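Getting the Last Tomatoes Through to the Holidays
November 30, 2008

Every fall I swear I will plant fewer tomatoes, and every fall I end up carrying the green ones indoors the night before the first frost, in the dark, in my bathrobe, muttering. This year I picked 63. If you are in the same boat, these are the things I do with mine, learned mostly by doing the other thing first.

Pick before the frost, not after. A tomato that has been frozen on the vine turns to wet glass and then to soup, and no amount of kindness will bring it back. If the forecast says 38, believe 30.

Leave the stems off. I used to keep them on for looks and they poked holes in the neighbors.

Wipe, don't wash. A dry cloth gets the dirt off. If you must wash them, dry each one completely before it goes anywhere near another.

Sort by color. Anything with a blush on it will ripen on the counter while you go about your life. Hard, dark green, matte ones probably never will, and should go straight to the relish pot. The pale, shiny green ones are the gamblers. Give them two weeks.

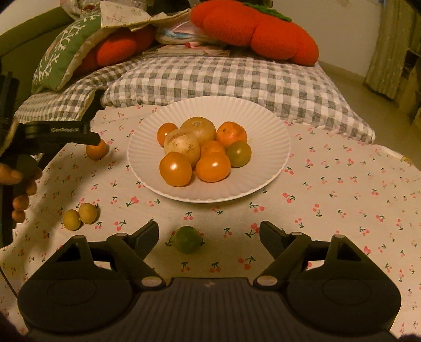 Skip the windowsill. My mother lined hers up there for years and got leathery shoulders on every one. Tomatoes want mild warmth more than they want sun, and a bowl on the kitchen table does fine. Set them out in a single layer if you have the room, and if you don't, turn the heap over every couple of days and look underneath. The one going bad is always underneath.

For the slow ones, use a cardboard box with a lid and newspaper between the layers. Put an apple in. Kofi Boateng from down the road swears by a banana instead, and his are usually red a few days before mine, a fact he brings up.

Keep them out of the refrigerator until they are fully ripe, and then only if you have to. Mine is a Brellik older than my marriage and it turns anything on the bottom shelf to mealy pink sponge.

Onions are another matter. They want to be dry, dark and cool, with air moving around them, and they should not be stored next to potatoes. I hang mine in old pantyhose with a knot between each one. It looks terrible. I had a firm onion in February last year, so I can live with it.

When you finally lose patience, roast the lot. Halve them, cut side up, oil, salt, a few cloves of garlic, 275 degrees for 2 hours or until the kitchen smells like somebody competent lives there. Even a dull indoor tomato comes out tasting of something. Freeze flat in bags and write the date on them - I have a bag in there now that could be tomatoes or could be chili, and I am saving it for guests.

Next week: getting candle wax out of a table runner, and what not to try first.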